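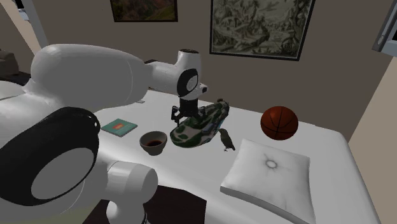
**How long is the course of physiotherapy after a knee replacement?**

Most patients at Grollerano attend for twelve weeks, starting within four days of discharge. The first two appointments are at home and the rest are at the outpatient clinic.

**Who decides when I can stop using crutches?**

Your physiotherapist does, after a walking test on the flat and on stairs. Please do not stop earlier on your own – a limp learned in the first month is slow to correct.

**How far should the knee bend?**

The usual target is 90 degrees by week two and 101 by week six. Stiffness in the morning is common and does not change the target.

**Can I use the exercise bike at home?**

Yes, once the knee can complete a full turn of the pedals. Set the resistance to its lowest level and stop at ten minutes.

**What does the course cost?**

Self-paying patients are charged £41 per clinic appointment. Home appointments are included in the surgical fee.

**How do I change an appointment?**

Contact Ruth Treloar at the outpatient desk. Changes made on the day are charged in full.

Last reviewed by Dean Hulme, June 29, 2024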